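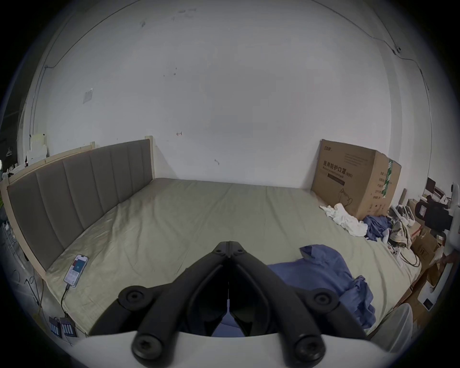

The bed on Sunday, khaki sheet and all.

So we finally have a real headboard! I'd been going back and forth on it since May (two stores, one very long phone call with Kestum about delivery) and in the end I went with the gray upholstered one with the tall channels and the light wood around it. I love it. It makes the whole wall look finished, and I can sit up and read without a pillow sliding down behind me.

The sheet is another story. I bought this beige one for 40 bucks and it wrinkles if you so much as look at it. I smoothed it out, went to get coffee, came back and, well. Then the laundry landed on it, blue stuff mostly, plus my phone on its charger up by the headboard, which is where it lives now until I find a nightstand I like.

Teguh Saragih, if you're reading, yes, I still want the one from Tillov you told me about. Does it come in a lighter wood? Measurements next time, I keep losing the tape.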